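생활 속 포장재 줄이기 조사 보고서 (3조)

조원: Lụa Nghiêm, Kuo-hua Lu, Mei-kuen Chuang, King-fai Liao
지도: Chih-ming Yau 선생님

1. 왜 이 주제를 골랐나

처음엔 학교 매점 쓰레기만 조사하려고 했음. 그런데 매점은 10월에 공사 들어가서 문을 닫음. 그래서 급하게 동네 가게로 바꿈. 주제도 '비닐봉투 대신 무엇을 쓰나'로 좁혔다. 비닐이 나쁘다는 얘기는 다들 아니까 그 부분은 짧게 쓰고, 가게 주인과 손님이 실제로 뭘 불편해하는지를 중심으로 정리했다.

2. 조사 방법

가게 여덟 곳 방문. 빵집, 반찬가게, 문구점, 옷가게 등. 목요일 오후 수업 끝나고 두 명씩 나눠서 갔다. 질문지는 Mei-kuen이 만들었고 세 가지만 물었음.
- 지금 손님에게 주는 봉투 종류
- 봉투값을 받는지
- 바꾸고 싶은데 못 바꾸는 이유
손님 설문은 60명. 원래 더 받으려고 했는데 비가 와서 길에 사람이 별로 없었다. 나이는 안 물어봤는데 지금 생각하면 물어볼걸 그랬음.

3. 가게 쪽 결과

종이봉투로 바꾼 가게가 제일 많았다. 빵집 Arolside는 재작년에 바꿨고, 사장님 말씀으로는 손님 반응은 괜찮은데 보관할 자리가 문제라고 한다. 비닐은 서랍 하나면 되는데 종이는 접어 놔도 부피가 커서 선반을 따로 놓았음. 창고가 없는 가게는 이게 꽤 크다.
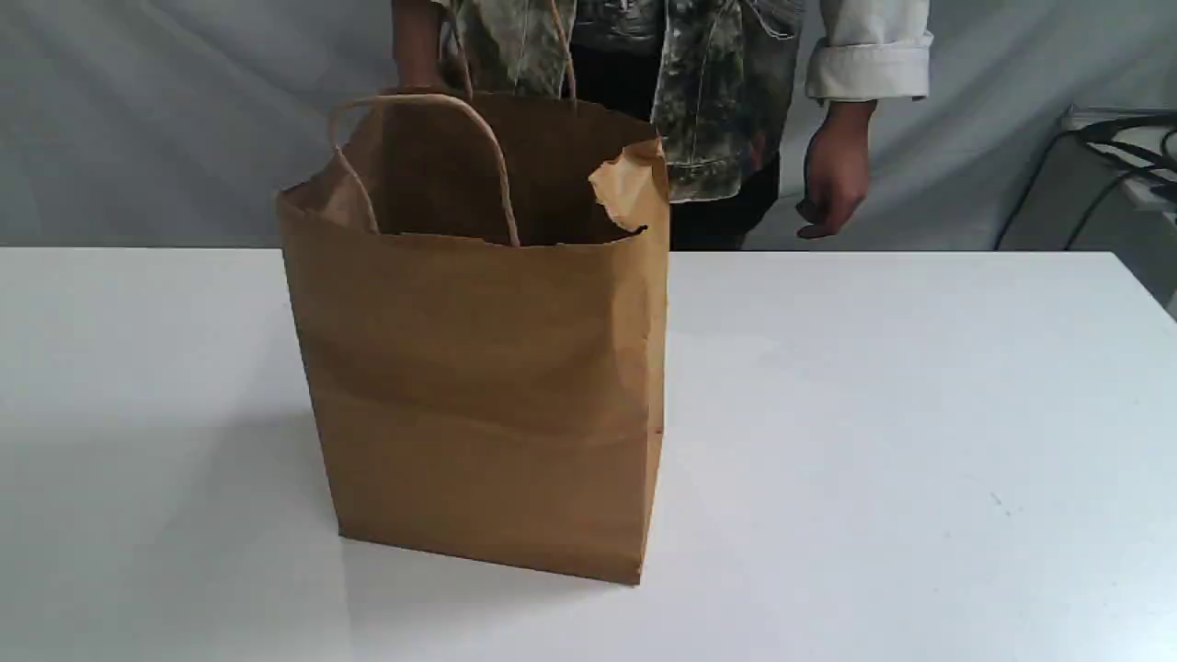
반찬가게 Doltby는 반대로 종이를 써 보다가 그만뒀다. 국물 때문. 김치나 조림은 조금만 새도 바닥이 약해져서 손님 항의를 받은 적이 있다고 함. 지금은 용기를 가져오면 반찬을 조금 더 담아 준다. 단골들은 거의 다 가져오는데 처음 온 손님은 모르는 경우가 많아서 안내문을 크게 붙이면 좋겠다고 우리가 말씀드렸다. 붙이셨는지는 아직 확인 못했음.

문구점 Lodetti는 봉투를 아예 먼저 안 꺼낸다. 달라고 하면 그때 준다. 이렇게 바꾸고 나서 봉투 주문이 줄었다고 하는데 정확한 숫자는 없었다. 옷가게 Morrison은 두꺼운 봉투를 쓰는데 단가가 비싸서 작은 물건은 그냥 드린다고.

4. 손님 쪽 결과

장바구니를 갖고 있다는 사람은 많았다. 근데 그날 들고 나온 사람은 적었음. 이유는 거의 비슷했다. '깜빡해서', '갑자기 살 게 생겨서'. 설문한 사람 중 절반 이상이 집에 쓰지 않는 에코백이 3개 넘게 있다고 답했다. 이 부분은 우리도 예상 못했고 발표 때 제일 질문이 많이 나올 것 같다.

종이봉투를 받으면 어떻게 하냐는 질문에는 '모아 둔다'가 1위. 모아 두고 다시 쓰냐고 물으면 대답이 애매해진다. 분리수거 통으로 쓴다는 분, 책 담아 둔다는 분, 결국 한꺼번에 버린다는 분도 있었음.

5. 토의

King-fai는 종이봉투도 결국 한 번 쓰고 버리면 별 차이 없다는 의견. Lụa는 그래도 길에 날아다니는 비닐보다는 낫다고 봤다. 조에서 합의가 안 돼서 둘 다 적는다. 다만 재료를 바꾸는 것보다 봉투 자체를 덜 주는 Lodetti 방식이 제일 쉽다는 데는 모두 동의했다. 돈도 안 들고.

6. 부족했던 점

가게 수가 적다. 큰 마트는 허락을 못 받아서 빠졌음. 설문도 한 동네에서만 해서 다른 동네는 다를수 있다. 그리고 비용 비교표를 넣으려고 했는데 가게마다 주문 단위가 달라서 계산을 못 끝냈다. 다음에 하게 되면 영수증을 먼저 부탁드릴 것.

7. 역할

질문지: Mei-kuen / 가게 방문: 전원 / 설문 정리: Kuo-hua, Lụa / 보고서 작성: King-fai
도와주신 사장님들께 감사드립니다. 발표 자료는 따로 제출합니다.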